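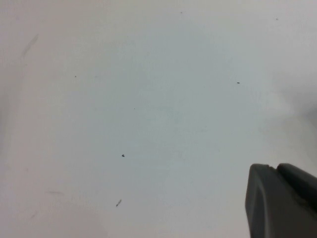 3.2 Choice of wall finish and its effect on perceived room brightness

The second part of the study looked at how tenants judged the brightness of rooms decorated in pale neutral colours. Work was carried out in February on the Laltside estate, where 99 flats had been redecorated under the same maintenance contract. Two finishes were compared, referred to below by their contract names, Lambert and Nametti. Both are off-white matte paints. Lambert has a slightly cooler tint and Nametti a slightly warmer one.

Tenants were asked to rate the living room and the main bedroom on a five-point scale, once in the morning and again after dark with the ceiling light on. Readings were taken at the same visit with a hand-held light meter placed at the centre of the room and at each wall. Visits that could not be completed on one day were left out of the analysis. In total, 694 readings were kept.

A pale matte surface seldom looks even in daily use. Its colour may shift from a cool grey to a faint pinkish beige over a short distance, and the parts that catch more light can seem almost white (Figure 4). Tenants often described such differences as patches or stains, and several had reported them to the landlord as faults in the paintwork. Bloxham's earlier survey of sheltered housing found the same pattern of complaint.

Ratings for the two finishes did not differ in the morning. After dark, rooms painted in Nametti were rated brighter than those painted in Lambert, although the meter readings were close to equal. The difference was larger in bedrooms, and larger again where the window faced north. Floor covering had no clear effect once room size was taken into account.

Readings below 200 lux were treated separately, as the meter was less reliable at that level. Removing them did not change the order of the results.

Figure 4. Variation in tone across a pale matte surface.

3.3 Tenant reports and repainting requests

Requests for repainting were taken from the landlord's Illix repairs record and matched to each flat by address.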